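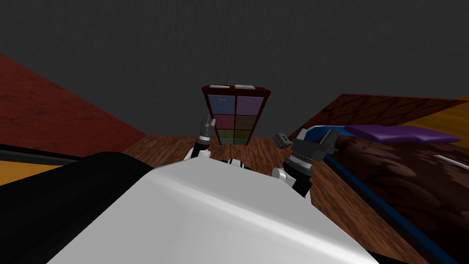
Groltholm Street Design Exhibition: Frequently Asked Questions

Last updated: October 28, 2019
Reading time: 2 minutes

What is the exhibition about?
It covers proposals for the Groltholm district: street layouts, drainage, small public squares and the reuse of the former rail yard. There are 93 entries, shown as drawings, scale models and short written statements.

Where is it held?
In the Ulalley hall, ground floor and mezzanine. Enter from the canal side. The street door is an exit only.

Do I need a ticket?
Entry is free. Groups of more than five should book a time slot by email.

Who selected the entries?
Ilona Bíró, curator, and Joar Bråten, who edited the catalog. Entries were read without names attached. Late entries were not considered.

Are the proposals going to be built?
Two have been passed to the district for a cost study: the Medina courtyard plan and the Susameo rain garden. A cost study is not an approval. The remaining entries have no formal status.

What scale are the models?
Most are 1:200. Where a model uses another scale, it is printed on the base label. Heights in the drainage models are exaggerated so that slopes can be read, and these models should not be used for measuring.

Can I take photographs?
Yes, without flash or tripod. Drawings marked with a red dot may not be photographed — the designers have kept the rights to them.

Is the mezzanine accessible?
There is a lift next to the cloakroom. It takes one wheelchair and one other person at a time. The panels on the mezzanine are also available as a large-print booklet at the desk.

How do I comment on a proposal?
Fill in a card at the desk and write the entry number at the top. Cards without a number are filed under general comments and are not sent to the designers.

Is there a catalog?
Yes. It lists every entry with one plan and one section drawing. The first printing has the north arrow reversed on the rail yard site plan; a correction slip is available at the desk.

When does the exhibition close?
At the end of December. Models can be collected by their makers the week after closing.

Contact: exhibition desk, Ulalley hall | © 2019 Groltholm Street Design Exhibition | Back to top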